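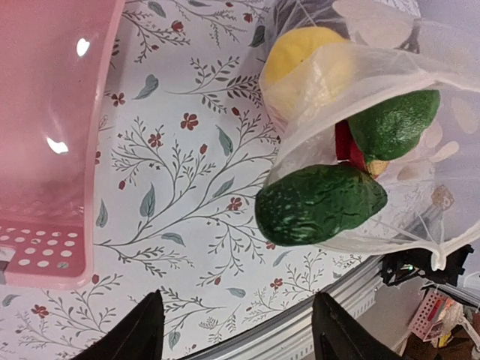

Search the manual Type a word or part number Go

4. Setting up your Umham bread proofer

This is the fun part! Once the Umham is up and running you can make dough in the middle of December in a drafty kitchen and still get a lovely rise.

1. Stand the proofer on a flat, level surface, with a hand's width of space on every side.
2. Slide the rack onto the lower pegs. (The upper pegs are for rolls and buns, see section 6.)
3. Pour 200 ml of tap water into the tray and push it in until it clicks.
4. Plug in the cord and hold the dial down until the light turns green.
5. Let the proofer warm up with the lid closed, then set your bowl on the rack. Go ahead and peek once or twice, it won't hurt the dough!

Note: If the display shows 1205, the tray isn't all the way in. Pull it out and try again.

Note: Very wet doughs spread a lot. Use a deeper bowl than you think you need.

CAUTION: Unplug the proofer before you empty the tray. Never run it without water.

Spare trays and racks are sold by Stullovero. Ask for part 1179 (tray) or part 1706 (rack).

Next up is your first loaf, a soft white one from Nhi Nông's kitchen. Start it tonight and bake in the morning!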